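Toltel wants you to teach its robot by hand

Toltel has put out a second round of material on its teaching kit, the one where a person steers a two-armed robot through a household chore and the software is supposed to pick it up from there. The pitch is the same as it was in February. Show it 15 times, the company says, and it will do the rest.

We asked what "the rest" means. Sum-yee Leung, who runs the demo program, told us the robot had gone through more than 400 guided runs across all tasks before anyone let it try one alone. That is a long way from 15. Her answer was that the bigger number covers general practice and the smaller one covers each new job. Fair enough, but a buyer gets the smaller number in large type and has to ask for the other. 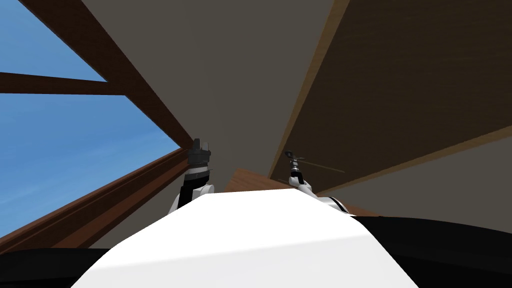 Then there is the matter of where the practice takes place. A good share of it is done in a simulated room, with an operator moving both arms by remote control. Simulated rooms are cheap and they reset in a second. They also don't have sticky drawers, and Storgate, which tried a similar approach at its Plandale site, dropped 2 of its 5 planned tasks when the real cabinets didn't behave like the drawn ones.

Leung says the new version handles this better. She did not have success rates to share, and the Kan trial that might settle it has not reported yet. We have asked for the raw run counts, including failed attempts and the ones where the operator had to step in. If Toltel sends them, we will print them.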